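Workshop tips: when a gripper drops or bursts soft packets

Sorting light food packets with a pair of small arms is a good bench project, but thin film is awkward stuff to hold. Ours let go of a packet in mid-lift on 25th August, and the other arm closed on it before anyone reached the stop button. The packet split, crumbs got into a finger joint, and the arm tripped with fault code 3016. These notes come from putting that right.

Stop first, then look. Press the stop, wait until both arms are still, and switch off at the wall before your hands go over the table. A paused program is not a stopped arm. Ours, built on a Wiren controller, picks up again as soon as the fault clears.

Support the arm before cutting the power if yours has no brakes. Hold it by a thick link, well away from the elbow, where fingers get trapped.

Clear crumbs with a soft dry brush. Brush outwards from the joint. Don't use an air line, as it drives the salt further in. Muthu Alva swears by a child's paintbrush and I've not found anything better.

Check the fingertips. Run a cotton bud along the inner faces and see whether it snags. A burr will open a packet faster than too much force will. Take burrs off with fine wet-and-dry paper, then wipe the finger down.

Lower the grip a little at a time. We had ours set to 2278 on the controller's own scale and it now runs at 1284. Do seven lifts at each setting before you trust it, and use packets you don't mind losing.

Grip nearer the middle. A packet held by one end swings, and a swinging packet works itself loose. Slowing the lift helps more than gripping harder.

Keep the arms out of each other's way. Kelly Seixas rewrote our routine so that one arm waits until the other has let go and moved off — slower, but we've had no clash since.

Look at the cables. They should have slack at full reach and shouldn't pass under a link. Retie any that have crept.

Throw away split food. Sweep it up, bin it, and wash the trays in warm soapy water before the next run.

Write down the fault code, the grip setting and which arm it was. A pencil on a string by the switch does the job.

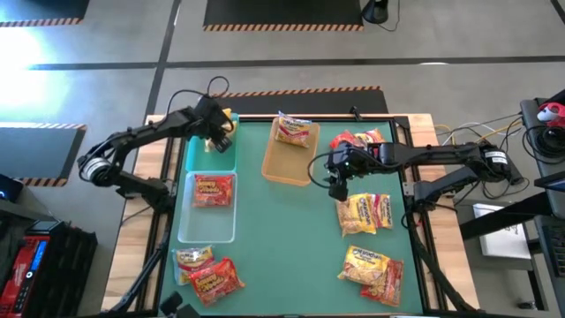
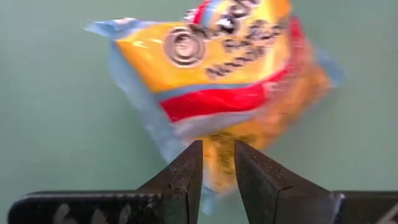 Packet sorting with the grippers: the full table first, then a close view from the fingers.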